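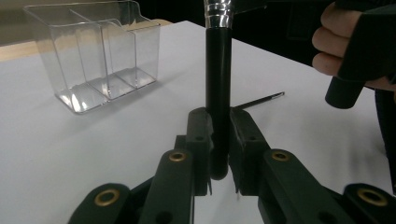 Home Training Goals Nets Spares Contact

Zerker 3 Portable Training Goal

Last updated: February
Reading time: 3 minutes

The Zerker 3 is a freestanding soccer goal for club training, school fields and small-sided games. It is supplied as a flat kit and assembled on site by two adults. The frame can stay assembled through the season or be taken down after each session. It is a training product and is not offered for use in sanctioned league matches.

Frame

The posts and crossbar are extruded aluminum with an oval section and a white powder coat. Each post is a single piece. The crossbar is in two pieces, joined at the center by an internal sleeve and two recessed bolts. The bolt heads face the net side so that the front of the bar is smooth.

The rear ground bar is galvanized steel. It is heavier than the rest of the frame and carries part of the load that keeps the goal upright. Do not replace it with an aluminum bar from an older Zerker model. The sleeve diameters are the same and the parts will fit together, but the assembled goal will not pass a tip test.

Corner joints are cast and keyed. A joint that has been dropped on concrete should be checked for hairline cracks at the key before it is used again.

Net

The standard net is knotless polyethylene with a 100 mm square mesh. It hangs from clips that slide into a channel along the back of the posts and crossbar. No hooks are used. The clips are sold in bags and the channel accepts only the Vustel pattern. Clips with a round head will go in but work loose under repeated shots to the top corners.

A heavier net is available for indoor halls. Order it with the goal, as the channel spacing on the indoor version is set at the factory.

Anchoring

The goal must be anchored whenever it is standing, including between sessions and when no players are present. Use the four auger anchors on grass. On artificial turf or a hard floor, use the rear weight bags, filled with dry sand to the marked line. Water is not a substitute. Players must not hang from the crossbar or climb the net.

Testing

Before release, a sample frame was put through 1539 ball strikes at the center of the crossbar and the upper third of each post. The work was carried out by Mitsotakis-Vlachou under the supervision of Lambros Deligiannis. Deflection at the crossbar sleeve stayed within the design limit. One corner joint showed wear in the coating, and the key was lengthened as a result. Goals with a serial number of 166 or lower have the earlier key. They remain safe to use, and the longer joint can be fitted as a spare.

Assembly

Lay the frame face down on level ground. Fit the corner joints to the crossbar, then the posts, then the side arms and ground bar. Tighten the sleeve bolts last. Raise the goal with one person at each post and anchor it before attaching the net. Check all bolts again after the first session.

Storage

Store the posts flat and off the ground. Dry the net before bagging it. The optional wheel set clamps to the side arms and must be removed before play.

Spares and orders

Spare joints, clips, nets and anchors are shipped from the Amomwood warehouse. Quote the serial number, stamped inside the left post near the base. For club quantities or non-standard sizes, contact Apostolos Andreadis in the sales office. Painted frames in club colors are made to order and cannot be returned.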